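6月
取材・文：エヴァリスト・フィオーレ（Evaristo Fiore）
シェア 90　コメント 19

ラジコン船「スタルタード」を設計したヤスミン・スカリさんに聞く

ブレクラ（Brekura）のラジコン船「スタルタード（Stultard）」は、港で大型船を押したり引いたりするタグボートを模した組み立てキットである。全長は50センチ。スピードは出ない。スマートフォンでも専用の送信機でも動かせるが、付属しているのは送信機のほうで、アプリは後から入れる形になっている。

設計を担当したのはヤスミン・スカリ（Yasmine Sqalli）さん。ブレクラに入る前は、業務用の小型ポンプを作る会社で図面を引いていた。模型の仕事はこれが初めてだという。工場の二階にある打ち合わせ室で話を聞いた。窓の下が資材の搬入口になっていて、トラックが着くたびに話が途切れたが、スカリさんはそのつど待ってから続けた。

最初に、なぜタグボートだったのかを尋ねた。

「会社からは、水に浮かぶものを一つやってほしいと言われていました。それ以上の指定はなかったんです。営業のほうは高速艇を考えていたようで、私の机に他社の高速艇のカタログが積んでありました。ひととおり目を通して、何隻か買って走らせてもみました。速いことは速いです。ただ、近所の池で走らせると、端から端まであっという間に着いてしまう。着いたら曲がって、また端まで行く。それで電池が切れるまで続けるわけです。私はその遊び方がすぐに飽きてしまって」

その池には水鳥もいれば釣りの人もいた。大きな音を立てて走る船は歓迎されず、管理事務所の人に声をかけられたこともあったそうだ。

「怒られたわけではないんですが、もう少し静かなのはないの、と言われました。それは製品への注文としてまっとうだと思ったんです。遅くて静かで、狭いところでも間がもつ船。そう考えていくと、働く船になります。漁船も考えましたし、浚渫船も考えました。浚渫船は社内で一人だけ強く推す人がいましたけど、子どもが箱を見て何の船か分からないだろうということで落ちました」

タグボートには、押す、引く、その場で回るという動作がある。池の真ん中に浮いている空のペットボトルを岸まで押してくるだけでも、操縦としてはかなり難しい。スカリさんは試作の早い段階でそれをやってみて、これなら一時間は遊べると判断した。

「ペットボトルは逃げるんです。正面からまっすぐ押しているつもりでも、少しずれると転がるように横へ行ってしまう。追いかけて反対側に回って、また押す。初めてやった日は岸に着けるまでずいぶんかかりました。翌日、肩がこっていました。立って送信機を持っていただけなのに」

船体の形は実船を参考にしているが、縮尺模型ではない。特定の船を再現したものではなく、幅は実船の比率より広い。この点は発売後に模型ファンから指摘を受けたという。

「ご指摘のとおりです。太いです。細くすると、押しているときに横へ倒れそうになるんですよ。実物のタグボートも十分に太いんですが、大きさが小さくなると波の影響が相対的に大きくなります。池のさざ波でも、この船にとってはけっこうな波です。見た目を取るか、ひっくり返らないほうを取るかで、迷わずひっくり返らないほうにしました。スケールモデルとして買われた方には申し訳ないので、今の箱には縮尺の表示がない理由を書いてあります」

推進器は船尾に2基あり、左右を別々に回せる。片方を前進、もう片方を後進にすると、船はほとんど動かずに向きだけを変える。舵はない。舵をなくしたことで部品は減ったが、まっすぐ走らせるのは難しくなった。左右のモーターの回転がそろわないからである。

「モーターは同じ型番でも個体差があります。高いものを選んで組にすれば差は小さくなりますけど、そうすると値段が上がる。うちのキットの価格帯では無理です。では制御で合わせるか。試作ではジャイロを積んで自動でまっすぐ走るようにしました。よく走りました。でも、うちの試走を手伝ってくれた人たちが、途中から送信機のスイッチで機能を切るようになったんです。押しているときに、船が勝手に向きを直そうとするので」

ジャイロは製品版にも載っているが、初期設定では切ってある。代わりに送信機の側面に小さなつまみがあり、左右の出力の差を手で調整する。取扱説明書では、水に浮かべてから最初にこのつまみを合わせるよう案内している。

「面倒だという声はあります。箱から出してすぐ走らせたい方には向きません。ただ、つまみを一度合わせれば、電池を替えても大きくはずれません。ペラに藻がからむとずれます。急に曲がるようになったら、まず引き上げてペラを見てください。問い合わせの中でいちばん多いのがこれです」

制御基板とアプリはクルロテック（Cluloteck）のものを使っている。ブレクラの陸上用の車両でも採用していたため、社内に使い慣れた人がいた。しかし水の上では事情が違った。

「電波です。船は水面すれすれにいますから、アンテナの位置が低い。陸で試したときは公園の反対側まで届いたのに、池に浮かべると思ったより手前で切れる。スマートフォンで操縦していると特にそうでした。私たちは最初、アプリの不具合だと思って、クルロテックさんに何度も問い合わせたんです。向こうの担当の方が辛抱強くて、ログを送ってくださいというのに毎回付き合ってくださった。結局、アンテナを煙突の中に通して高くしたら、だいぶ改善しました。あの煙突が少し長いのはそのためです」

それでもスマートフォンの到達距離は送信機に及ばない。製品ではスマートフォンでの操縦を、岸の近くで遊ぶときの使い方として位置づけている。画面に指を置いて操縦すると、左右のレバーの位置が手で分からないという問題もある。

「画面を見ていると船が見えません。船を見ていると指がずれます。慣れた方は見ないでもできるようですが、私はいまだにできません。ですからアプリの主な役目は設定と記録です。電池の残量、モーターの温度、どのくらい走ったか。そういうものを岸に戻ってから見る。操縦画面を外そうかという話も出たんですけど、お子さんが二人いて送信機の取り合いになるご家庭からは、あってよかったと言われます」

電波が切れたときの動作は、開発中に何度も変わった。最初は停止するだけだった。しかし池の真ん中で止まった船は風に流されて岸に着くのを待つしかない。次に、自動で後進して戻るようにした。来た方向に戻れば電波がまた届くという考えである。

「理屈は合っているんです。でも、タグボートは後ろに何かを引いていることがあるでしょう。後進すると自分が引いていた綱をペラに巻き込みます。私はそれをやって、靴を脱いで水に入りました。六月でよかったです。今は、切れたらいったん止まって、少し待って、ゆっくりその場で回り続けるようにしています。回っているうちにアンテナの向きが変わって、つながることが多い。見た目にも、ああ切れたなと分かります」

この動作はアプリで変更でき、停止だけにすることもできる。流れのある川で使わないようにという注意書きは、箱と説明書、それに送信機の裏にも貼ってある。

「川では使わないでください。これは何度でも言います。この船の速さでは、緩やかに見える流れでも戻ってこられません。人が取りに行くのがいちばん危ない。船はあきらめてください。船体だけの販売もしています」 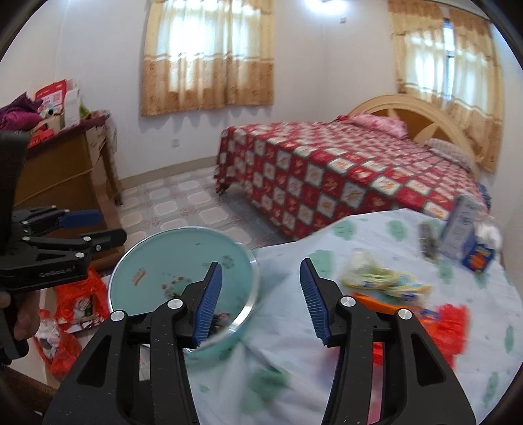

最終更新：6月

防水については、スカリさんの前職の経験がそのまま生きている。ポンプの設計では、回転する軸のまわりから水が漏れないようにするのが仕事の大半だった。模型の船でも、水が入るのはたいてい軸のまわりである。

「船の上から入る水は、実はそれほど怖くありません。ふたがきちんと閉まっていればいい。問題は軸です。軸は回らないといけないし、回るものと回らないものの間にはすき間がいる。きつくすれば漏れませんが、モーターに負担がかかって電池が減ります。ゆるくすれば軽く回りますが漏れる。前の会社でも同じことをやっていました。大きさが違うだけで」

軸受けとシールはハルヴォルセン（Halvorsen）の既製品である。専用品を起こす案もあったが、交換部品を長く供給できるかどうかを考えて既製品にした。シールは消耗品で、組み立ての際にグリスを詰める。このグリスの量が、説明書を書くうえでいちばん悩んだところだという。

「適量、と書いてあるだけの説明書がありますね。私はあれが苦手で。適量が分かる人は説明書を読まなくても組めます。ですから最初は重さで書こうとしました。でも、そんなに細かい重さを量れるはかりは家にない。次に、米粒で書いたら、社内で『どの米だ』と言われまして。長い米を食べる国もありますから。最終的には、軸の筒の端からグリスが少しはみ出して、指でぬぐえるくらい、という書き方にして、図を大きく載せました」

組み立てに必要な工具はプラスドライバーと、付属の六角レンチだけで済む。接着剤は使わない。船体は上下に分かれていて、間にゴムのパッキンをはさみ、ねじで締める。締める順番は図に番号で示してある。

「端から順に締めていくとパッキンが寄ってしまいます。自転車のタイヤを替えたことがある方や、車のホイールを締めたことがある方は、対角に締めるのをご存じだと思います。知らないと端からいきますよね。私も子どものころは端からいっていました。番号どおりに、最初は軽く、二周目で本締めにしてください。力いっぱい締めるのもよくないです。樹脂のほうが負けます」

組み上がったら、電池を入れる前に洗面器か浴槽に浮かべて、しばらく置く。引き上げて上のふたを開け、内側に水がないことを確かめる。説明書ではこの確認に一ページを使っている。

「飛ばす方が多いのは分かっています。組み上がったらすぐ走らせたいですから。でも、池で漏れが見つかると、帰り道がつまらないんです。家で見つかれば直せます。ティッシュを一枚、船底に敷いておくと分かりやすいです。ぬれていれば色が変わります。終わったら取り出すのを忘れないでください。忘れてモーターの軸に巻いた方がいました」

電池は市販の充電池が使える。専用の電池にしなかった理由を聞くと、スカリさんは少し考えてから答えた。

「専用にすれば容量は増やせます。形も船底に合わせて平たくできますから、重心も下がる。設計としてはそちらがきれいです。ただ、何年かして電池がだめになったとき、専用品がもう売っていないと、船体が元気でも終わりになってしまう。私の家にもそういう電動工具があります。捨てられなくて棚に置いてあります。同じものを自分で作るのは嫌でした」

走行時間は、ゆっくり走らせて90分近く。押す作業を続けるともっと短くなる。残量が少なくなると甲板の作業灯が点滅し、そのまま走らせると出力が自動で下がる。完全に止まる前に岸へ戻れるよう、余裕を持たせてあるという。

「点滅したら帰ってください。明るい昼間だと点滅が見えにくいというご指摘があって、途中の生産分から灯りを明るくしました。古いほうをお持ちの方は、送信機にも同じ表示が出ますので、そちらを見てください。送信機の音でも知らせますが、音は切れるようにしてあります。釣りの方の隣では切っておいたほうがいいと思います」

話は引き綱のことに移った。船尾にはフックがあり、綱をかけて別の船や浮きを引くことができる。フックは強く引かれると外れる仕組みになっている。これは実際のタグボートにもある考え方で、横から引かれて船が倒れるのを防ぐためのものだ。

「最初の試作では外れませんでした。丈夫なほうがいいだろうと思っていたので。それで、水に沈んだ枝に綱がかかったときに、船が横に引っぱられて、そのまま倒れました。起き上がらなかったです。釣りの方が竿で引っかけて寄せてくれました。あの方には製品ができたときに一隻お送りしました。いまでもたまに池で会います。走らせているところは見たことがないです」

フックが外れる強さは、ばねの交換で変えられる。出荷時は弱めのばねが付いていて、袋に強いほうが一つ入っている。慣れるまでは弱いほうを使ってほしいという。

「外れると、引いていたものは池に残ります。それを取りに行くのが、また押す作業になるわけです。小さい浮きなら、船首で押して帰ってこられます。船首のゴムは古タイヤを模した形ですけど、飾りではありません。あれがないと滑って押せません。外して塗装される方は、塗った後に必ず戻してください。ゴム自体に塗料をのせると滑りやすくなりますので、そこは塗らないほうがいいです」

塗装については、購入者から写真が多く届く。出荷時の船体は白一色で、上部構造物だけが薄い灰色だ。色の付いたシールは付けていない。

「シールを付けるかどうかは最後までもめました。箱の写真が地味になると営業に言われまして。確かに地味です。でも水に浮かべるものに貼ったシールは、端からはがれます。はがれたシールは池に残ります。それは避けたかった。塗っていただくか、白いまま使っていただくか。私のは白いままです。よごれが目立つので、よく洗うようになりました」

洗うときは真水で、軸のまわりに残った藻や砂を歯ブラシで落とす。海水で使うことは想定していない。海で使いたいという要望は多く、次の課題になっているという。

「モーターの端子と、ねじですね。いまのねじは池なら問題ありませんが、海水だとさびます。変えればいいだけのようですが、材質を変えると締める強さも変わります。説明書も書き直しです。それに、海は波が違います。港の内側ならともかく、砂浜から出すと、最初の波で戻されます。一度やってみました。戻されて、砂を吸って、軸を全部ばらしました」

陸上のラジコンカーとの違いについても聞いた。ブレクラは車両のキットを長く手がけており、社内でも船は少数派である。

「車は止まります。レバーを離せば止まる。船は止まりません。離しても進んでいく。車の担当者に試作を渡すと、ほぼ全員が最初に岸へぶつけました。ブレーキのつもりで離しているんですね。止めるには後進をかけて、かけすぎると下がるので、また少し前へ。その感覚が身につくまでが、車の人には長いようです。逆に、船から始めたお子さんは車に乗り換えても上手だと聞きました。早めに考える癖がつくのかもしれません。確かめたわけではないですけど」

対象年齢の子どもが一人で組み立てられるか、という質問には、難しいところがあると答えた。船体のねじ締めと配線は大人の手が要る場合がある。配線はすべてコネクターで、はんだ付けはない。左右のモーターの線は色を変えてあり、間違えて差すと曲がる方向が逆になる。

「逆になっても壊れません。右に曲げたら左に行くだけです。それで気づいて差し直せばいい。コネクターの形を変えて、間違えられないようにすることもできました。そうしている製品も多いと思います。今回は部品を共通にするほうを優先しました。予備が一種類で済みますから。間違えたという問い合わせは、思っていたより少ないです。間違えたまま慣れてしまった方はいるかもしれません」

交換部品は一つずつ注文できる。パッキンやシールのような消耗品だけでなく、煙突や窓枠、手すりも単品で扱っている。手すりは試作の段階からよく折れたため、いまの製品では柔らかい樹脂に変わっている。

「持ち上げるとき、皆さん手すりを持つんですよ。持たないでくださいと書いてあるんですが、持ちやすいところにありますから。私も持ちます。それで、曲がっても戻る材料にしました。見た目は前のほうがしゃきっとしていて、そちらが好きだという方もいます。前の材料のものも在庫がある間は出していますので、飾っておく方はそちらを選んでいただければ」

ばらして直すための図は、ブレクラのサイトで公開している。説明書とは別に、修理用としてスカリさんがまとめたものだ。前の会社では、客先の設備担当者が見る保守図面を描いていた。その書き方に近いという。

「字が多いと言われます。絵だけで分かるようにという意見もいただいて、少しずつ直しています。ただ、軸を抜くところは文字が要ります。どちらの向きに抜くか、抜くときに何が落ちるか。小さいワッシャーが落ちるんです。必ず落ちます。白い布かタオルの上でやってください、と太い字で書きました。床に落ちると見つかりませんので」

今後の予定としては、引かれる側の船を準備している。動力のない平たい台船で、スタルタードと組み合わせて使う。荷物を載せて重さを変えると、押したときの動きも変わる。発売の時期は決まっていない。

「台船は簡単に見えるでしょう。箱ですから。これがまっすぐ引かれてくれないんです。左右に首を振ります。底に板を付けると振らなくなりますが、今度は横から押しても動かない。押すほうと引くほうで、欲しいものが反対なんですね。いまは板を抜き差しできるようにして試しています。板を差す溝に藻が詰まるので、そこをまた考えているところです」

取材の後半は、その試作の板を何枚も見せてもらいながらの話になった。長さと厚みが少しずつ違い、端に油性ペンで印が付けてある。どれがいちばんいいかと聞くと、風のある日とない日で答えが違うということだった。

「今日は風がなかったので、短いほうがよかったです。昨日は長いほうでした。説明書にどう書くかは、まだ決めていません」

文：エヴァリスト・フィオーレ
シェア 90　コメント 19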